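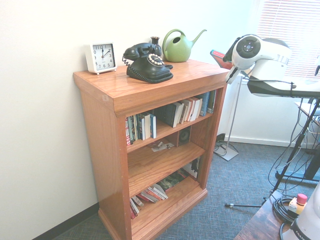
Loading the Pallia bookcase
Fill the shelves from the bottom up, with the case already standing where it will stay. Keep the top for light things such as a clock, a telephone or a plastic watering can. Empty the can before setting it down.

1. Lay large books flat on the bottom shelf.
2. Stand paperbacks upright on the upper shelf, spines out.

Note: Leaning books strain their bindings. Close the gaps or add a bookend.

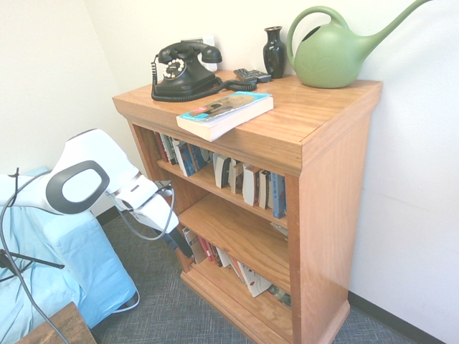 Push each row back until it is clear of the front edge, then check that the shelf sits level.

3. Wipe the top with a dry cloth.

Caution: Do not climb on the shelves or the base. 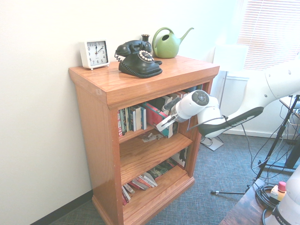 4. Recheck the shelves after 9 days. For spare parts, quote part 111.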